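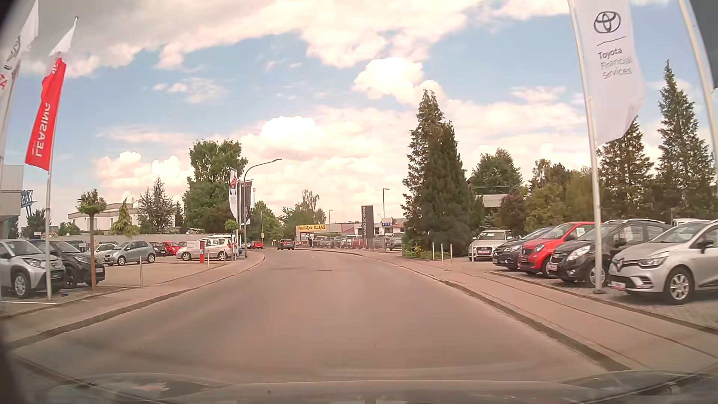 The Level at Mutholm

The gauge at Mutholm was read twice a day, at 8 in the morning and again at dusk. The reader wrote the figure in pencil, because ink ran in that climate, and signed with an initial. She had done this for 11 years. Before that the work had belonged to a man who rounded to the nearest five, and his books were of no use.

The datum was a brass bolt set in the footing of the old bridge. Everything in the valley was measured from it: the sills at Musham, the spillway at Tanui, the doorsteps of the houses on the lower street. In the office at Davasura there was a cabinet of 510 sheets, each giving a height above the bolt to the nearest hundredth of a foot.

In December she found that the bolt was sinking.

She found it by leveling. A line carried from the church step to the bolt and back should close to within a hundredth. It closed, but the bolt came out low. She ran the line again from the other bank, with a different rod, and got the same value. She then compared it with the older sheets and plotted the difference on graph paper. The points fell on a straight line, sloping down, 58 hundredths from end to end.

The consequence was simple to state. The river had not been rising. For as long as she had kept the book, the staff had gone down with the footing, and the water had stood still against it. The wall on the lower street had been built to meet the rise. Two families had moved uphill.

She wrote a report of one page. The office replied that a correction could be applied to the sheets, but that the wall was paid for, and asked whether she was certain of the church step.

She considered this. The step was limestone, on clay. She had never checked it against anything but the bolt.

At dusk she walked down with the lantern and read the gauge. The water was at the third mark — steady, no wind. She wrote the figure in pencil and left the column beside it blank. Then she went back up for the tripod, the rod and a second lantern, and started along the road toward Tanui, where there was said to be rock.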